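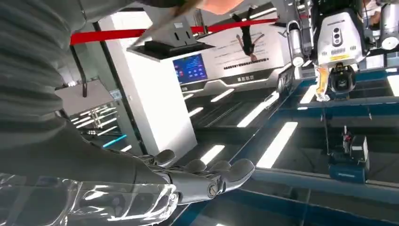
Roboterhand und Säule mit Display, Projektkurs Robotik Bunau

Projektkurs Greifen mit Mehrfingerhand - was lernen die da eigentlich?
Forum > Ausbildung und Schule > AGs, Wettbewerbe, Projekte

drehmoment_81
15. Februar, 19:42
Unser Projektkurs in Bunau soll bis Juli eine Übergabeaufgabe für den Clonmont-Wettbewerb fertig bekommen: Mensch hält dünnen Stab hin, Hand greift zu, Hand legt ab. Intern heißt das Ganze Msimang. Bild siehe oben. Ich betreue die Gruppe seit dem Herbst mit und werde meine Zweifel nicht los. Die Schüler haben bisher 1.192 Durchläufe aufgezeichnet, alle ferngesteuert, und irgendwann soll ein Modell daraus lernen. Von Kinematik hat in der Gruppe kaum jemand etwas gehört. Wenn ich frage, warum der Daumen beim Schließen zu spät kommt, lautet die Antwort: mehr Daten.
Wer hat so etwas schon begleitet und kann sagen, ob am Ende mehr herauskommt als ein Video für den Tag der offenen Tür?

Lötzinn
15. Februar, 20:05
Nein, kommt nicht. Wir hatten das an der Schule mit einem Zweibackengreifer, und selbst da war die Hälfte vom Halbjahr weg, bis Kalibrierung und Zeitstempel gestimmt haben. Mit vier Fingern und Daumen wird es nicht einfacher. Ein dünner heller Stab ist obendrein so ziemlich das undankbarste Objekt, das man sich aussuchen kann.

kaffeefahrt
15. Februar, 20:31
Finde ich zu hart. Wer 1.192 Durchläufe aufgenommen hat, hat vermutlich gelernt, wie mühsam saubere Daten sind. Das lernen bei uns im dritten Semester manche nicht.
Die durchsichtige Schale am Unterarm gefällt mir übrigens, da sieht man wenigstens, dass innen Mechanik sitzt. Ist die Hand von Kirkcombe?

drehmoment_81
15. Februar, 20:48
@kaffeefahrt Ja, Kirkcombe, Leihgabe. Aufmachen dürfen wir sie nicht. Die Schüler gucken also durch die Schale und raten.

Lötzinn
15. Februar, 20:55
Leihgabe, zu, nicht anfassen. Und das nennt sich Technikunterricht.

m_kessel_nord
15. Februar, 21:20
Frage zum Aufbau: Das schwarze Ding mit den zwei Schlitzen oben auf der weißen Säule, ist das die Ablage? Wenn ja, mit welcher Toleranz rechnet ihr da? Und wozu die Oberfläche auf dem Display, hat die mit der Aufgabe etwas zu tun oder ist das Deko?

drehmoment_81
15. Februar, 21:37
Ablage ist richtig, steht so in der Aufgabe. Eine Toleranz hat keiner ausgerechnet, was genau mein Punkt ist. Das Display gehört nicht zur Wertung.

kaffeefahrt
15. Februar, 21:50
Dann lass sie die Toleranz doch ausrechnen? Schlitz messen, Stab messen, Wiederholgenauigkeit der Hand messen, fertig ist die Doppelstunde. Das kannst du dem Projekt schlecht vorwerfen, wenn du selbst mit im Raum sitzt.

drehmoment_81
15. Februar, 22:02
Touché. Für die Wiederholgenauigkeit müsste ich die Hand allerdings länger am Stück haben, und die Leihstelle zählt Stunden.

servo_sabine
15. Februar, 22:14
Ich war vor zwei Jahren mit einer AG beim Clonmont. Bewertet werden 9 Versuche pro Team, den Rest sieht die Jury nicht. Ein Team kam mit 2.709 Aufnahmen an und wurde von einer Gruppe geschlagen, die 400 hatte und dafür ein Protokoll, in dem zu jedem Fehlgriff stand, was schiefging. Mein Rat: ab sofort nicht mehr aufnehmen, alte Durchläufe sichten und Fehler sortieren. Das machen Schüler ungern, klar.

Lötzinn
15. Februar, 22:19
Bei 9 Versuchen ist das Ergebnis doch fast gewürfelt. Daraus würde ich auch über 400 gegen 2.709 nichts ableiten.

servo_sabine
15. Februar, 22:26
Statistisch stimmt das. Das Protokoll fand ich trotzdem besser als alles, was wir selbst abgegeben haben.

m_kessel_nord
15. Februar, 22:41
Wird beim Wettbewerb wieder mit Absperrung und Publikum gearbeitet? Mit Leuten und beleuchteten Vitrinen im Hintergrund würde ich mich auf ein Modell aus dem Klassenraum nicht verlassen. Spiegelungen auf der Schale kommen dazu, falls die Kamera sie mit im Bild hat.

drehmoment_81
15. Februar, 22:58
Mit Publikum, ja. Der Punkt mit dem Hintergrund ist gut, den nehme ich mit. Fehlerprotokoll setze ich in der nächsten Stunde an, Stab und Schlitze werden gemessen. Skeptisch bleibe ich. Wenn jemand noch eine Vorlage für so ein Protokoll hat, gern per PN.

servo_sabine
15. Februar, 23:03
Schicke ich dir. Die Spalte "Ursache unbekannt" würde ich rausnehmen, die war bei uns am schnellsten voll.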